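Test kitchen notebook, 19 September 2024
Breakfast hash, batch 3

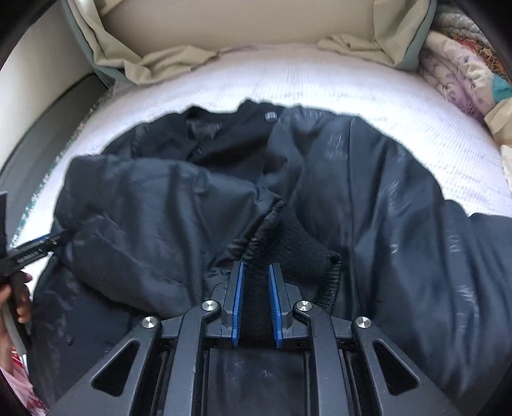 Same base as batch 2: russet potatoes in small dice, yellow onion, red pepper, smoked sausage. Changed the order and the pan. Still trying to get crisp edges without the sausage drying out.

Potatoes went into cold salted water, brought up to a simmer, drained while still firm in the middle. Spread on a sheet pan to steam off. Last time I skipped the steaming off and they stuck.

Sausage first, medium heat, then out onto a plate. Left the fat in. Potatoes into the same pan in one layer and left alone. Clem wanted to stir. Turned them once, then added onion and pepper. Sausage back in at the end, only to warm through.

Result: better color than batch 2. Edges crisp on most pieces, a few soft ones from the middle of the pan. Pan is too small for the full amount. 60 g less potato would fit, or use the wide one.

Salt was high. The sausage is saltier than the one we used in April, so cut the salt in the potato water by half and don't season again until the eggs are on.

Eggs: made wells, cracked them in, lid on. Whites set but the yolks went further than I like. Tayla McAlister thinks the lid traps too much heat and wants them fried separately. I'd like to keep it a one-pan dish. Will try with the lid tilted.

Holding test: half the batch in the low oven, uncovered, 40 minutes. Still fine to eat, crispness mostly gone. Covered portion was worse, soft all the way through. Don't cover.

Hot sauce: tried the Golevix green and the Tawhiri red. Green was better with the egg. Red was too sweet next to the pepper.

For batch 4:
Wide pan
Half salt in the water
Smoked paprika on the potatoes before the pan
Lid tilted for eggs
Scallions on top, parsley did nothing

Clem is ordering more sausage. Ask him to get the same kind so the salt doesn't move again.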